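Skedside FAQ

Last edited 24/05/2025 by Kenna Strachan. Short answers, will tidy up later. If something is wrong post in the tracker, don't email.

What is Skedside?
Planning layer for cloth handling. Takes perception output, picks grasp points, hands a trajectory to the controller. Doesn't do perception itself, see Ruvach.

So what is Ruvach then?
Segmentation and keypoints for garments. Collar, cuffs, hem, zipper line if there is one. Separate repo, separate release notes. You need both.

Which version do I want?
Skedside 3 if you're starting now. Skedside 2 still gets bug fixes until December, then it's done. Configs do not carry over cleanly, run the migrate script and read teh warnings.

How big is the demo set?
3,922 episodes after filtering. Jackets, shirts, bed linen, a few towels. Outerwear is the thin part, more on the way.

Why does the planner hesitate on padded jackets?
Quilting. The seams look like fold edges to the old model and it wants to grasp every one of them. Set seam_suppress to true and it mostly behaves. Hardware near the pockets is the other thing, studs and zipper teeth are shiny and the keypoint head likes shiny. Mask them with the trim class.

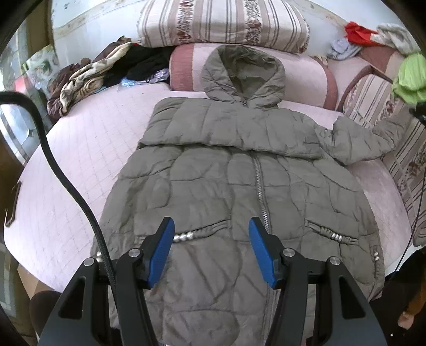

Puffer jacket face up, fingers still open over the lower front. Zipper and pocket studs both go in the trim class.

Only one sleeve visible, is the episode still usable?
Yes. Mark the other one occluded, don't guess where the cuff is. Guessed cuffs were the worst labels in the 2 series and we had to pull a lot of them.

Pile of other clothes on the bed, do I crop?
No cropping. Target garment gets a mask, everything else goes to clutter. Patterned stuff too. The planner needs to know where not to go.

Planner times out. What now?
Default budget is 300 ms. Raise plan_budget_ms in the yaml. If it still times out your mask is probably in pieces, check for holes first.

Does it close the gripper for me?
Skedside sends a target width, your driver does the closing. Drivers for Bayram controllers are in the box. Anything else, write a shim, the template is in /drivers/blank.

Can I run it without a GPU?
Planner yes, Ruvach no. Well, you can, but not at a speed you'd want.

What's Oltamden?
The replay viewer. Scrub through an episode, see masks and grasp candidates on top. Handy for finding bad labels. Crashes if the path has a space in it, known, fix is comming.

License?
Code is open, demos are research use only. Ask before you redistribute.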